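Unit 6. Collecting Demonstrations: Kinesthetic Teaching and Teleoperation

Reading for this unit: course packet, sections 6.1 to 6.4. Bring your lab login for the Wanmont cluster.

6.1 Two ways to show a task

In kinesthetic teaching, a person takes hold of the arm and moves it through the task while the controller cancels the weight of the links. Joint angles are logged directly, so the path is one the arm can follow. The drawback is that the teacher's hands and body get into the camera views, and a hand with many fingers is hard to pose while the wrist is also being moved.

In teleoperation, the person works from a distance through a leader arm, a glove or a tracked controller. The cameras see only the robot and the objects. The cost is a mapping problem: human joints and robot joints do not match, and the operator usually gets little or no sense of touch.

6.2 Retargeting

Let q_h be the tracked human hand pose and q_r the robot joint command. At each step we solve for the q_r that brings the robot fingertips closest to the scaled human fingertips, subject to joint limits and a penalty on sudden change. The wrist is solved separately. If the penalty is set too high, the hand lags and operators overshoot. If it is too low, tracking noise reaches the fingers.

The Böttcher glove used in the lab has to be calibrated for each operator. Repeat the calibration after any break.

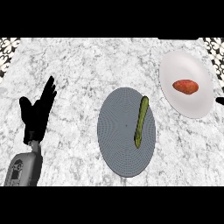 Teleoperation in simulation uses the same retargeting code, with the physics engine in place of the motor drivers. Resets are cheap and object poses are known exactly, which makes it a good place to practice. Contact is the weak point. A long object such as the cucumber, lying diagonally on its round mat, needs the thumb and fingers to close across its short axis, so the wrist must be turned before the hand comes down. The sweet potato lies crosswise on the plate and calls for a different wrist angle, with the rim as an extra thing to clear. Operators who keep one wrist angle for both will produce poor grasps, and a policy trained on their data will copy them.

6.3 What gets recorded

Each episode in the Stelis format holds:

- camera images, with time stamps
- measured joint positions and commanded joint positions, stored separately
- object poses (simulation only)
- a success flag, set by the operator at the end

Train on commanded positions unless told otherwise. During contact the two differ, and the difference carries the grip force.

The class set has 3,225 episodes. Of these, 431 were flagged as failures and are kept in their own folder. Do not delete them - they are needed for Unit 8.

6.4 Quality checks

Long pauses are the most common fault. A policy that sees many still steps learns to stay still. Run the Grelon trimming script before training; it cuts any pause longer than 130 steps. Episodes still longer than 800 steps after trimming should be replayed and checked by eye.

Exercise: record ten episodes of one pick task, five with the penalty at its default and five with it halved. Plot commanded against measured position for the thumb joints and mark the step at which contact begins. Hand in the plots with one paragraph on the lag.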